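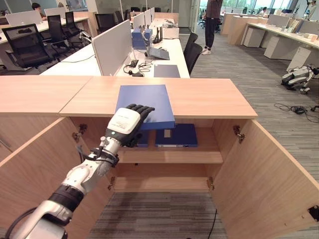 Ticket 1580 – Cabinet filing chore, item not placed on shelf. Opened by Awuor Sang, assigned to Norbert Sýkora. The job is to put office items away in a low two-door cabinet without help, part of the Midum chore list. Navy binders on the upper shelf leave limited room for the fingers, and the blue folder has to go in under the top panel from the front with the hand pressing on it from above. The task times out at 119 seconds. Failures are logged as "place incomplete". Doors are not involved; both were open at the start of each run.

Sang, 9:40: Checked the wrist view for finger clearance at the cabinet side. Please confirm the hand model matches the one in the planner. 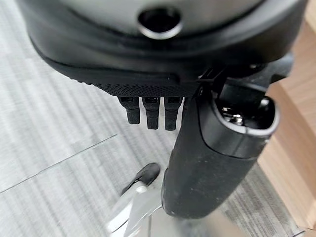

Wrist view, carpet and wood panel behind the hand.

Sýkora, 10:15: Model matches. Suspect the release point. The planner treats the cabinet top as a valid resting place, so an item on the top can score as placed.
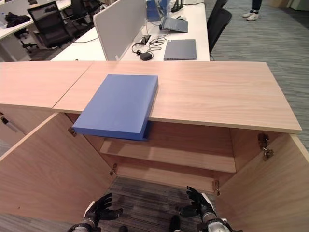 Head view, blue box over the front lip, both hands open.

Sýkora, 11:05: Added a rule that the item must be below the top panel before release. Grip force limit left at 87 percent.

Lozano, 11:30: Does the box need its own grasp setting? It is thicker than the folder.

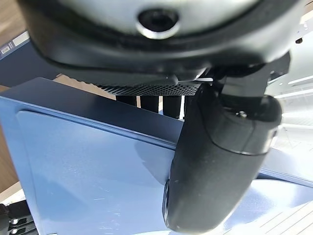 Wrist view, finger at the blue box, labeled panel behind.

Sýkora, 13:20: Yes – split into ticket 1980. My view is that the chore should stay marked "supervised" for now. A person would do this without planning it.

Status: open, waiting on retest by Consuelo Lozano.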